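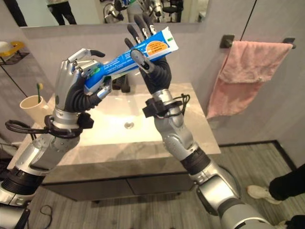 Bathroom check, Koker House, first floor
Checked by: Modupe Ogunleye
Follow-up: Ayodele Usman
Month: March

Mark each line OK, ATTEND or N/A. Write the comment on the same line, even if it is short.

BASIN AND VANITY

1. Basin free of cracks and chips: OK. Grey veining is part of the finish, please stop reporting it as hairline cracking.
2. Basin clean, no toothpaste residue: OK. Wiped with the mild cleaner only. No cream cleaner on the glossy surface.
3. Drain clear and seated: OK. Filled to halfway and let go, emptied without gurgling.
4. Tap fixed firmly, no drip: ATTEND. Slight movement at the base when pushed. The back nut wants a quarter turn. Black finish is sound, so use a cloth under the spanner.
5. Hot water temperature at basin: OK. Stayed under the limit on the door card after two minutes' running.
6. Sealant along back edge: ATTEND. Lifting at the left corner. Cut out and redo, leave overnight.
7. Mirror secure, edges smooth: OK.

TOILETRIES

8. Toothpaste capped and in date: OK. Tubes to be kept upright in the beaker, cap down.
9. One tube per resident, initials on the tube: ATTEND. Two had no initials. Done with the marker before I left.
10. Toothbrushes kept apart from each other: OK.
11. Mouthwash and razors in the locked cabinet: OK. Key back on hook 47.
12. Nothing stored on the basin rim: ATTEND. Soap dish moved back to the shelf. Third time this has come up.

FLOOR AND ROOM

13. Floor dry, mat flat: OK. Mat has one curled corner, still lies down. Replace at the next order, Callska part 443.
14. Cables and leads clear of the basin: OK. Hair dryer goes back to the bedroom after use, whoever had it.
15. Extractor fan working: OK. Noisy on start. Cover taken off and brushed out.
16. Pull cord reaches to floor level: ATTEND. Had been tied up again. Untied and tested, answered from the office.
17. Door lock opens from outside: OK.
18. Light and shaver point: OK.

COMMENTS

Items 4 and 6 can be done in one visit. Ayodele has the sealant and says Monday before 10 would suit. The washroom by the stairs can be used while it sets.

Item 12 to be raised at handover. A second shelf would help, as the one there is full by the time the beakers are on it.

Item 16 needs a label on the cord as well as a word with the cleaners.

Next check: April, same sheet.

Recent items
Kitchen check, Koker House, ground floor
Stair rail and landing light, Nandden Court
Mat and sealant order form
Shower head descaling record, Begović wing
Laundry room check, room 138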